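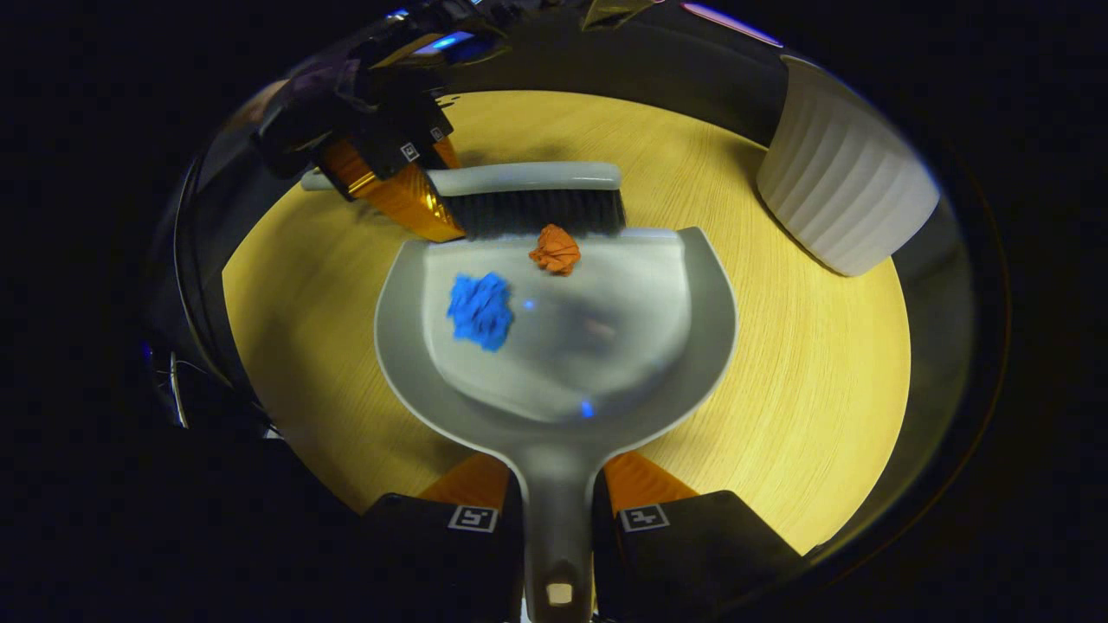
Sabine Hellwig
Prenups don't cover any of this, as far as I know. My sister's said who kept the apartment and who kept the car, and that was it. A "no separate vacations" clause sounds like something a judge would laugh at.

ikell_mom
OK so for anyone jumping in at this page, I'm the one who asked. My fiancé wants us to write up a marriage agreement before the wedding in November. Money stuff, fine. But he's also got a list of house rules in there, like no overnight trips apart the first 2 years, and a 100 dollar fine (!!) for going through the other person's phone. I thought he was kidding. He has a draft and it's 31 pages.

Cường Khổng
31 pages?? Our mortgage was shorter.

My wife and I did write something down, but it was one sheet and we did it at the kitchen table. Who pays what, whose parents we see on which holidays. We never signed it. I still think it saved us a bunch of fights the first winter.

pirau77
I'm going to go against the crowd. I like the phone one. My ex read every text I ever got and I would have loved to have it in writing that this was not okay. Would have made 321 bucks just in the first month lol (she bargained)

Yến Võ
A fine though? Where does the money go? If you share a bank account you're paying yourself.

ikell_mom
Yến that is exactly what I said to him! He says it goes in a jar for date nights. So I snoop and then we get sushi.

Ngân Cù
I don't find it that funny, sorry. The trips thing would bother me a lot. You said on the first page that you go see your mom up in Lý every couple of months. Does that count as a trip apart? Did he think about that when he wrote it, or is that the reason it's in there?

Sabine Hellwig
What Ngân said. I was making jokes but I'd want to know that too.

pirau77
Come on, you're all marrying her off to a villain over a Word document. Some people make lists when they're nervous. I did a spreadsheet for my own proposal.

Ngân Cù
And I said ask him. I didn't say run.

Nkechi Adebisi
Whatever you decide, split it in two. Take the money part to a lawyer, your own lawyer, don't share his. The rest is a talk between the two of you and it doesn't belong in the same papers. I signed mine the week of the wedding with the caterer on the other line and I regret that part to this day.

ikell_mom
Asked him tonight. He says visits to my mom were "obviously" not included. I said then write that down, and he got kind of quiet and went to walk the dog. He's crossing out the whole trips section now. The jar stays, apparently. I'm calling a lawyer in the morning about the rest.

Cường Khổng
Good. What about the other 30 pages?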